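Back from Pernley, sort of

Home since lunch, washing's on, writing this before I forget it all. Two nights at Pernley with the walking group and my knees are cooked. 7 hours on the track the first day!! The sign at the bottom said 4 I'm sure of it.

Weather held. Mostly. Fog till mid morning, then that flat white light you get in February, flies everywhere. Lost a gaiter somewhere near Tranden creek, if anyone finds it, it's green.
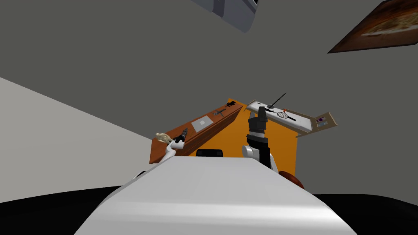 Food was the big fail this trip. Packed way too much porridge, not enough salt, and the bakery at Quintana was shut both ways. Spent the whole climb thinking about kitchens. Any kitchen. A dark wooden counter like that one, orange panel, grey wall behind, and me leaning on it eating toast. Instead I got a squashed muesli bar and warm water that tasted of the bottle.

Anyway the lookout was worth it, up to 1,000 steps if you beleive the map. New boots were fine, one blister, left heel. Tape next time. Also a second pair of socks, dry ones, in a bag, how do I forget this every time.

Next one's the Jastaneo loop, flatter. Need to ring about the hut. More soon, dryer's beeping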